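# Fingertip stops short of the board after changing the rod

**Ga-eun Yang**

I look after a small tabletop arm at Andham. It pushes coloured blocks about on a wooden board, and the board sits on a pegboard table. The tool is a single rod with a rounded tip, held in the gripper housing. It ran well until I changed the rod. The old one had gone flat on one side of the tip, so I fitted a new one from the same supplier and tightened it up.

Since then the tip stops higher above the board than it used to. On the small blocks it rides over the edge and tips them instead of sliding them. I've restarted the controller and reloaded the saved heights, and neither made a difference. The rod also looks to me as if it leans a bit, but I never looked closely at the old one, so it may always have done.

Is this a matter of teaching the heights again, or have I put the rod in wrong? I don't want to change numbers in the program if the fault is mechanical.
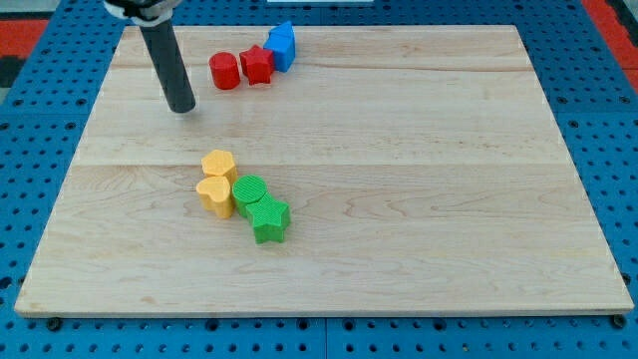 Do the saved heights move with the rod when it's swapped?

They stay exactly as they were taught, so a rod that sits further in or out of the housing will put the tip at a different height.

I should add that the board was off the table in the same afternoon, for cleaning. I put it back in what I think is the same place.

---

**Thulani Masilela**

Probably the rod. Ours did the same at Worneck and it was not pushed home. Loosen it, push it up till it stops, tighten, try again. If it's still high, teach the height again and forget about it.

---

**Leif Haugen**

I'd agree with Thulani that the rod comes first, but if it isn't fully home the tip would normally end up too low, with more of it sticking out. Yours is too high. That points to a rod that is shorter than the old one, or an old one that was never fully home when the heights were taught. I have seen both. Do you still have the old rod? Lay the two side by side on something flat and compare them before you touch anything else.

We run a similar cell at Drindwood and this is how I do a rod change now.

1. Park the arm well clear of the board and take the power off the drives.
2. Take the old rod out and wipe the bore of the holder with a dry cloth. Grit in there will hold the new rod short of the stop and can make it lean.
3. Push the new rod in until it stops. Turn it a little as it goes.
4. Tighten the clamp screws a bit at a time, going from one to the other. If you do one up fully first, the rod gets pulled over to that side.
5. Power up, drop to slow speed and bring the tip down over a bare bit of board, using a feeler gauge for the gap. I set ours to 2 mm.
6. Do the same near each corner.

Step 6 is the one people skip, and as you've had the board off I wouldn't skip it. If the gap is wrong by the same amount everywhere, correct the tool length and leave the taught points alone. If it changes from one side to the other, the board isn't sitting flat, and no tool setting will put that right. Lift it and look underneath for swarf or a washer. Check the bolts near the front corners too, in case the board is resting on one of them.

As for the lean, don't judge it by eye from one side. Stand a small square on the board next to the rod, then do it again a quarter turn round. Some arms are taught with the wrist slightly tilted on purpose, so look at the wrist angle in the program before you decide the rod is bent.

Write the tool length down somewhere as well. We had a spare rod that measured 23 mm where it should have fitted the holder and the rest of the batch didn't, and it took me most of a morning to find out why it kept stopping short.

---

**Geum-ok Cheon**

Is your rod one of the Kwon ones? We keep two lengths in the same drawer and they look identical until you hold them together. I'd measure before doing anything. Also, the tip wears, so if the old one was well worn when the heights were last taught, a new one won't match anyway. I check ours every 400 hours and redo the tool length at the same time, whether it needs it or not.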